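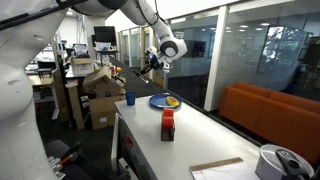

The arm over the demo table at Gidbridge, gripper fingers pointing down and holding nothing.

Open Day FAQ – Gidbridge Robotics Lab

When is the open day?
Friday, 10 a.m. to 4 p.m. Last entry is at 3:15.

Do I need to book?
Yes. Capacity is 200 visitors for the day. Each booking covers one person and one demonstration slot. Bookings are made through the Gurkside front desk or the online form.

What does the demonstration cover?
Tabletop pick and place with kitchen items. The table is set with things such as a cup, a plate and a metal pot with a lid. The arm is given a short task, for example moving an item onto the plate. A slot lasts 20 minutes, including questions.

Is the arm running on its own?
In most slots, yes. The control software is Zivutus, release 3. One slot per hour is run by an operator so that visitors can compare the two modes.

Will every attempt succeed?
No. Failed grasps are left in and the task is restarted from the beginning. The current task set holds 374 recorded runs, and the log is open on request.

How close can I stand?
Behind the floor tape at all times. Staff stop the arm before anyone approaches the table.

Can I hand objects to the robot?
No. You may suggest where an item already on the table should be placed before the run starts.

Is there seating?
There is a sofa behind the table. Additional chairs can be requested when booking.

May I take photos or video?
Photos are fine, without flash. Video is allowed except during the Lykkegaard session at 2 p.m.

Are children admitted?
From age eight, with an adult. Strollers stay at reception.

Who do I contact with access questions?
Call the front desk at extension 2214 – weekdays only.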